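Kuturville Product Testers' Club
Minutes of the members' meeting, 22 Dec 2023

1. Welcome and last minutes
The chair welcomed everyone and gave a special cheer to members attending for the first time. The previous minutes were agreed with one correction: the Larkine fabric spray trial is open to households with pets, and always was. Apologies had been received by email and were noted.

2. Cloto washing-up liquid trial
What a response! We had 476 applications for 95 places, easily our best yet, and the selected members have all had their welcome emails. Parcels go out in the new year. A few people asked whether they could swap scents once the parcel arrives, and the answer is no, but they are very welcome to say in the review that they'd have liked a different one. 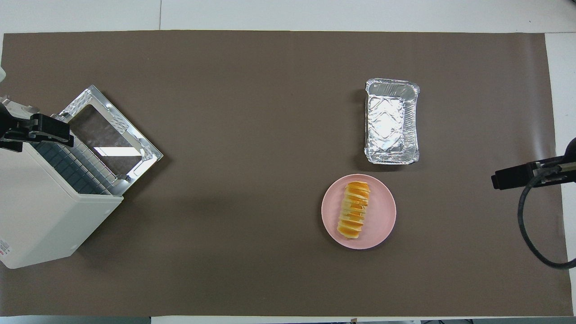 Review forms were the main item of the evening and the talk was lively. Members love the new star ratings but find the comments box far too small – several had typed a lovely long review and lost the end of it. It was agreed to double the space and to add a question about where the product was used. For the kitchen cleaner trial that question will list worktops, hobs and small appliances separately, so that somebody tackling a toaster oven with a wire rack and a glass door, like the white one shown, can say how each part came up. The draft form will be sent to all members for comments before it goes live.

Action: web team to change the form and send out the draft.

3. Alhassan snack vouchers
Alhassan have kindly offered vouchers as a thank-you for members who share their reviews on social media. There was real excitement about this one. After some discussion it was agreed that vouchers will go to anyone who shares, whether the review is glowing or grumpy, and that every post must say the product was received free. Limit of 2 vouchers per household.

Action: secretary to write to Alhassan accepting the offer and setting out our terms.
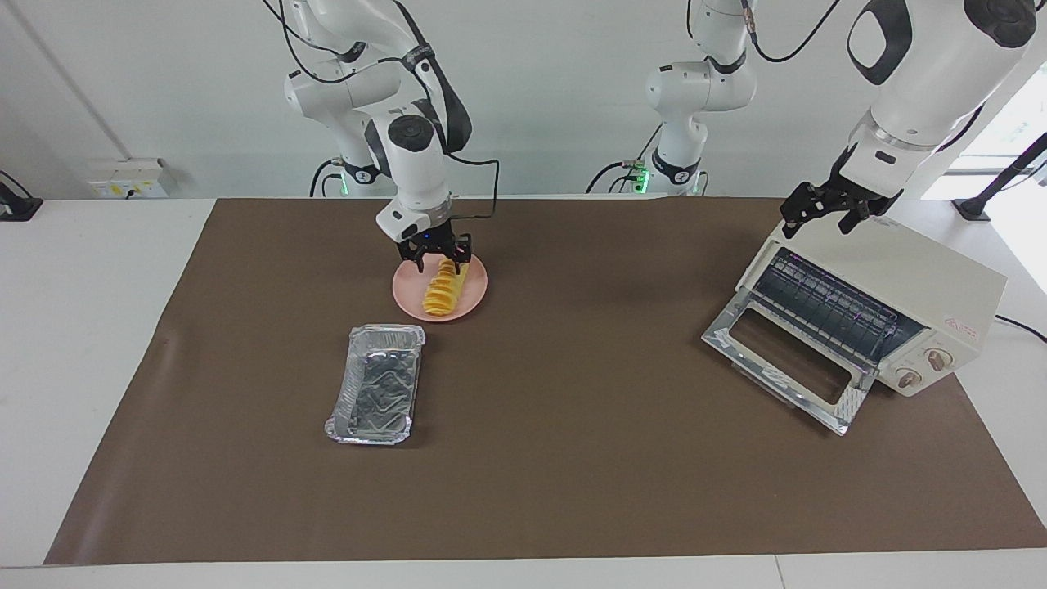

Spiral-cut potato on a pink plate.

4. Late reviews
About 8 reviews are still outstanding from the Larkine trial. A friendly reminder will go out first, and anyone who has had trouble logging in should get in touch – we would much rather have a late review than none at all.

5. Any other business
A request for more fragrance-free products was warmly supported and will be passed on to Cloto and Larkine. Applications for the next round open in March.

The meeting closed with thanks to all for coming.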